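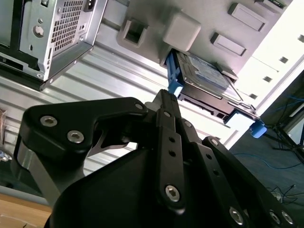 Gaurav Bhatt once told me a drive tray is the cheapest part of a storage box and the one people swear at the most, and I can't argue with him there.

Drive tray (also called a caddy, sled or carrier)

Reading time: 2 min

A drive tray is the holder that a hard drive rides in when it goes into a bay. I've handled a lot of them over the years, and they all do pretty much the same job: they keep the drive straight, give you something to grab, and line up the connector at the back so you aren't poking around blind. The drive in the photo is sitting in a blue one, and blue plastic is a pretty common sight on tabs and clips. Some makers use color to tell you which bits are meant to be touched, but please check your manual, as the colors don't mean the same thing everywhere!

Types

Screw trays are the old kind. The drive gets fixed through the sides or the bottom with small screws (which roll under the desk, always). Tool-free trays use plastic clips or little pins that snap into the same holes. I like these better for home use -- Plukero made a nice springy one for its 23-bay cabinet -- but the plastic gets tired if you swap drives a lot. Then there are the plain slide-in rails, two strips and no frame at all, which Livuva sold for its desktop cases.

Sizes

Most full-size trays are made for 3.5-inch drives. Smaller 2.5-inch drives can go in too, usually with an adapter plate or a second set of holes. What you can't count on is one maker's tray fitting another maker's bay. I bought a bag of 60 used Upadhyay trays one February, thinking they'd go into my Dravitine box, and they stuck out by the thickness of a coin. They're still in the garage.

Taking one out

Shut the machine down first unless you know the bay is hot-swap. Release the latch, pull the tray a little way, and wait for the platters to stop spinning before you bring it all the way out. Keep it level and don't yank! Seema Rawat writes the bay number on a bit of tape before she pulls anything, and I've copied her ever since -- order can matter a great deal if the drives belong to an array.

See also: drive bay, backplane, hot swapping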